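A Place for Everything: Sorting Small Objects at the Desk
Final project report, Household Design Unit, Claderport College
Yevhen Maksymiv and Salamatu Ojo
Apr 30, 2022

14 shares | 3 comments

1. Background

Everybody owns a drawer. Ours was the second one down in the share house on Flenddale Street, and it had not closed properly since first semester. We wanted to know if a divided tray would change how long it takes to find a small thing, or if it would only give the mess nicer walls.

Yevhen thought the tray would win easily. Salamatu pointed out that Yevhen already owned three trays and could not find his bike key.

2. Materials

We used a see-through plastic tray with coloured compartments, pink at one end, light blue through the middle and violet-blue at the other end. The objects were the sort that end up in drawers: little jars, blocks, odd curved bits that belonged to something once. The comparison was a plain shoebox from Kemppainen, the shop near campus, chosen because we had one.

The tray went on the tabletop, which is black with white streaks like marble and very good at hiding a dropped black button. We had to drop black buttons from the study. 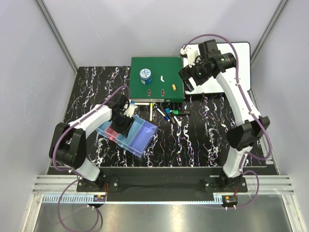

3. Method

Each trial began with the objects laid out on the table. They were put away, left overnight, and then one was asked for by name. We timed the search with a phone. In all we recorded 558 searches, of which 366 used the tray - Salamatu found the shoebox depressing and kept swapping out of it.

Compartments were given by type for the first half of the project and by colour for the second.

4. Results

Sorting by type was quicker than the shoebox. Sorting by colour was slower than sorting by type, mainly in the violet-blue end, where we put anything we could not agree on. By May we expect to have a second violet-blue end.

5. Limitations

We both knew where most things were. The uneven split between tray and shoebox is our fault and we would fix it next time, along with the labels, which fell off.

The drawer still does not close.

3 comments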